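Help Desk: Games and Consoles
Print this page | E-mail this page

Preorder says "Coming Soon" but my card was charged. Is that normal?

Hi everyone, and thanks in advance for being patient with me, as I don't post on here much. I preordered Navarro for my daughter back in March, when the first teaser went up and she was bouncing off the walls about it. I used the Stundia store on our console. I was under the impression that a preorder didn't cost you anything until the game came out, but when I went through my statements last night I saw the full amount had already gone out, and the store page still says "Coming Soon" with no date on it at all.

On top of that, I had 900 store points saved up that I thought would come off the price, and they are still sitting there untouched. So now I'm wondering whether I pushed the wrong button somewhere. Can I cancel, get my money back, and order it again with the points? And would she lose the bonus costume that came with ordering early? She cares about that costume a lot more than I care about the money, if I'm being truthful!

Posted Oct 31, 2025
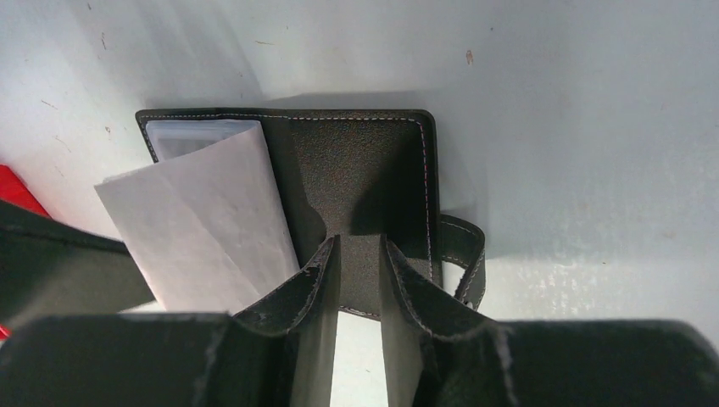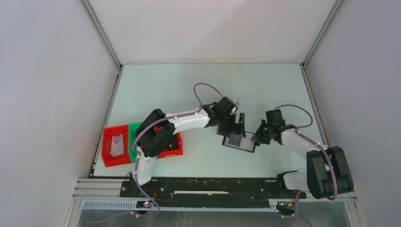
Wallet on a pale tabletop (first picture)

Answer 1

Mine did the same. Just cancel it, takes two minutes.

Answer 2

Welcome, and please don't feel bad, the checkout screen on that store has confused plenty of us (me included, and I've been buying games there since my kids were small). You didn't do anything odd. Stundia takes the money on the day you order for most of the bigger releases. The small gray text under the price tells you so, but you have to scroll down to get to it, and who scrolls down with an excited kid next to them?

For the points, there's a little box marked "Use my points" on the page before the final one, and it is off unless you turn it on. As far as I know they can't add points to an order that has already gone through, so canceling and ordering again is the way to do it. Go to Account, then Orders, then pick the game and choose Cancel Preorder. When I did this with Clusanine I had 1,177 points, and I got the whole amount back on my card before the week was out. Then I put the order in a second time with the box switched on and it came off the price nicely.

Now, the costume. Please read the game's own page before you cancel! Some of these bonuses go to anybody who orders before release, and those you'd get again with the new order. Others were only for people who ordered in the first few weeks, and if that's the kind your daughter has, I would leave well alone and save the points for something else. If the page isn't clear, the chat people are pretty good in the mornings, and you can ask them to put the answer in an e-mail so you have it to go back to.

One more thing while I think of it. If you get offered the refund as store credit, you can say no and ask for it to go back to the card. The credit option is the one already picked when the screen opens, so take your time there.

Answer 3

Agree with most of the above, but check that you haven't already downloaded the preload or the Erbridge demo pack that came bundled with some editions. I got turned down for a refund over that once and had to go back and forth with support. They did sort it out in the end and gave me 300 points for the trouble. Hope your daughter enjoys the game whenever it shows up, mine is waiting on it too.

Contact us | Copyright Help Desk Community | Back to top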